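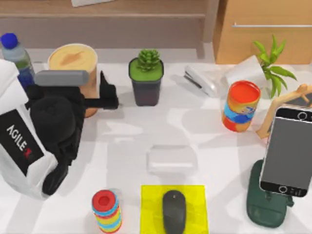
Kahsay
Contributing writer, short fiction

The Last Spin on Telex

My grandmother played the slots the way other people's grandmothers went to church, which is to say regularly, in good shoes, and with a strong opinion about anyone who came in late. She had a seat at the arcade in Bukmont, next to the change window, and from that seat she played a machine called Telex and no other. It was an old three-reel thing with a picture of a typing machine on the glass, and when you won, even if you won two coins, it rang a little bell and chattered as if a message were coming through from somewhere far off.

I worked the change window the summer I turned twenty-two, so I saw more of her that year than I had in the ten years before it. She would come in at four in the afternoon with her coins in a mint tin, give me a nod as though we had met once at a wedding, and sit down. She didn't like to be called Grandma in there. I was to say ma'am like everyone else, and she tipped me a peppermint at the end of the night like everyone else did not.

She was careful, I should say that. When the tin was empty she went home, and when the tin was full she also went home, and in between she told Telex what she thought of it. "You are being very slow today," she would say, or, "I know you've got something for me, so let's have it." I have known people talk that way to dogs and to tomato plants, and I suppose it does no more harm with a machine.

Then in September the owner told us that Telex was going. A new game was coming in, one with a tall curved screen and seats that shook, and it was called Cellulo. It was all about the movies. There were film reels and ticket stubs and a bonus round where the curtain went up and the whole screen turned gold. I had seen it running at another place down the highway and I have to admit I thought it was wonderful, and I had the sense not to say so.

I was the one who had to tell her. I practiced on the walk to work, and I practiced again while I was rolling quarters, and when four o'clock came around I leaned out of the window and got the whole thing out in one breath. She listened with her hand on the lever.

"How long?" she said.

"End of the month, ma'am."

She thought about it, and put in a coin, and lost it, and put in another.
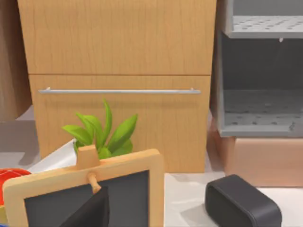 The Month of the Mint Tin

After that she came in every single afternoon. She brought a cushion. She brought a sandwich cut in four, and she brought, for the first time that I could remember, other people - two ladies from her building, her dentist, a bus driver who only wanted to use the restroom and ended up staying an hour. She showed them all how you had to pull the lever down slowly and let it go quickly, which made no difference whatsoever to the reels, and every one of them learned it and did it faithfully.

She had decided that Telex owed her one good message before it left. The top prize on that machine was 650 coins, three typing machines in a row, and in all her years she had never seen it, though she had once seen a man in a raincoat get it while she was in the restroom, and she had never quite forgiven him.

I kept a little tally on the back of a coin wrapper, I couldn't tell you why. By the last night she had made 279 spins that month, and the best of them had paid 70 coins, and she had spent most of that on lemonade for the bus driver.

The arcade closed at eleven. At ten minutes to, the owner began turning off the lights along the back wall, a row at a time, and he did it slowly, I think as a kindness. She had two coins left in the tin. She held one out to me through the change window.

"I'm not allowed, ma'am," I said. "I work here."

"You're allowed to hold it," she said. "Warm it up."

So I held it, and I gave it back, and she pulled the lever down slowly and let it go. One typing machine. Two typing machines. The third reel went on turning for what felt like most of my youth, and then it stopped on a plum.

She laughed so hard that she had to hold on to the seat. She hadn't laughed like that at my cousin's wedding, when the cake slid off the table and everybody else was in tears. She patted the glass twice, and she put the last coin back in the tin and shut the lid on it.

Cellulo arrived the next morning on a truck, with its shaking seats, and by lunchtime there was a line for it. At four o'clock she came in wearing the good shoes. She walked all the way around the new machine, taking her time, and read the instructions from top to bottom with her glasses pushed up, and then she came over to my window.

"It's very loud," she said. "What do the tickets do?"

I told her that three tickets made the curtain go up.

"Hm," she said, and opened her purse, and asked me to watch her cushion while she stood in line.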